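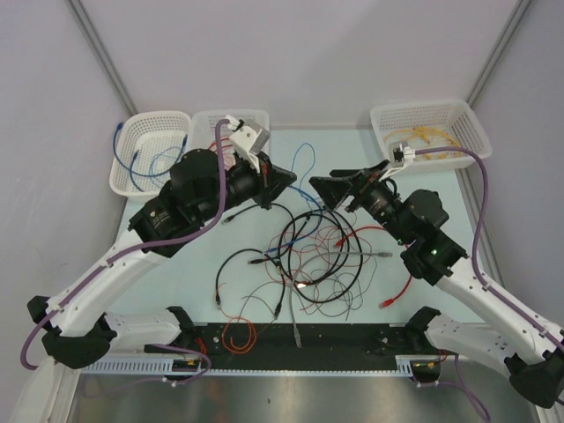

Teaching a pair of robot arms to tidy up a pile of cables is slow, oddly absorbing work, and I say that as someone who went to Pladville expecting to stay an hour and was still in the chair when the cleaners came through.

The company that invited me is called Fivport, and it occupies the back half of a former carpet showroom (you can still see the dents in the floor where the display racks stood). What it does there, all day long, is sort cables. More exactly, its people sort cables with robot arms, by remote control, over and over, while a computer keeps a record of every twitch. The hope is that after enough of this the arms will be able to manage on their own. The project is called Brivow, and everyone I asked about the name gave me a different explanation, so I stopped asking.

If you've ever opened the drawer where the old chargers live, you already know why cables make such a good subject and such a maddening one. A box is a box wherever you put it. A cable lies there in whatever shape it likes, and the moment you lift one end the other end does something you didn't plan for, usually under three of its neighbors. In the cell I was shown there were black ones looped over one another in the middle, thin red wires woven through the loops, a blue one wandering in from the back, and an orange one coiled up by itself near the front as if it wanted no part in any of this. Baskets stand along the back: blue network cables in the one on the left, a bundle of yellow in the one on the right. The middle basket, with a short red cable in it, had hardly been started.

The job, in this version, is to get the colors to their baskets. My host put it to me as something you could explain to a four-year-old in a sentence, and then sat me down to try it, which I suspect is a thing they enjoy doing to visitors.

You work from a desk, with a pair of small hand-sized arms in front of you that have the same joints as the big ones. Move the little left arm and the real left arm follows. Squeeze the handle and the gripper closes. It takes perhaps a minute to understand and, I would guess, several weeks to be any good at. I reached for a red patch cable on the right because it looked easy, got hold of it nicely by the middle, raised it with a good deal of pride, and brought half the pile up after it.

What the regular operators do is much smaller and much more patient. They go in near an end. They lift a little, wait, and look. If something else has come along for the ride, they bring the second gripper over to hold the stowaway down while the first one keeps pulling, and for a while the two black jaws face each other across the table like people folding a sheet. I loved watching that! It is the same motion I have made a thousand times over a box of Christmas lights every December, and I had never once noticed that I was making it.

And that is the trouble with teaching by hand, as far as I could gather. Most of what we know about untangling things, we know in our fingers. An operator at the desk can't feel the tug when a cable snags, so she learns to see it instead, in the way a loop tightens on the far side of the heap. The robot, which has only her movements and the pictures from the cameras to go on, has to learn it by seeing, too. So the operators have house rules, which are taped up beside the desk in large letters. Go slowly enough that your reason for moving is plain. Don't fidget. If you drop one, pick it up again and keep going, and leave the fumble in.

That last rule surprised me. I had assumed they would want only perfect runs, the way a cooking show wants only the cake that rose. They used to, I was told, and the arms they trained that way were lovely to watch until the first slip, at which point they would carry an empty gripper over to the basket, open it with great ceremony, and go back for the next one. Now a good recovery is prized above a clean run. The Brivow collection passed 2000 recordings this fall, and the ones people like to replay in the break room are nearly all rescues.

A shift is 50 runs, with a long break in the middle for the eyes. Between runs somebody reaches in and messes up the pile, and there is an art to this as well. People are terribly tidy when they try to be messy. They drop the cables in the same spot, with the same big loops, and the robot comes to count on it. On Wednesday afternoons the office staff are called in to do the scrambling, purely so that the tangles will have a different character.

Late in the day they let the arms have a go with no one at the desk. The left one went down toward the blue cable, paused above it for so long that I thought it had given up, shifted a little to one side, and took hold close to the end, just as the operators do. It made the basket on the second attempt. The next one it dropped over the edge of the basket and left dangling there, and somebody behind me said, quite tenderly, "Oh, go back for it."

It didn't go back for it. That goes on the list for next week, along with a practice set for cables that hang over the rim, and I was offered another turn at the desk if I cared to help record it. My coffee had been cold since lunchtime and there was a train I could still have caught. I took the turn.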